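Burach Fabric Steamer, 24 oz tank

Sold by Kikuchi Home Goods. Item 603. In stock.

We stock four steamers and get asked about this one the most, mainly on account of the claims on the box. So we took one out and used it on our own laundry before writing this page.

The box says "wrinkle-free in seconds." On a thin cotton shirt, maybe. On linen you will go over the same spot three or four times, and a heavy collar still wants an iron. The box also says it kills odors. We couldn't tell the difference between that and hanging a jacket by an open window, so don't buy it for that.

What it does well is knits and anything dark that goes shiny under a hot iron. Lay the piece flat on a padded surface, keep the head a little off the cloth and don't press. It runs for up to 30 minutes on a full tank — less if you hold the trigger down the whole time, as most people do.

Power: 1,700 watts
Tank: 24 oz, removable
Cord: long enough for most rooms, short for ours
In the box: steamer, fabric brush, door hook

The door hook is flimsy. Use your own.

Fill with plain water. The maker sells a scented additive and we've decided not to carry it. Tetsuya Ogura at our counter tried a bottle and got spots on a white pillowcase.

Returns are accepted if the tank is dry and the brush is included. If you mostly wear dress shirts, look at the Mikby iron before you spend money here.

Page checked August 10, 2024
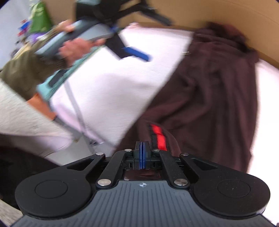
Dark maroon-brown garment on a white padded surface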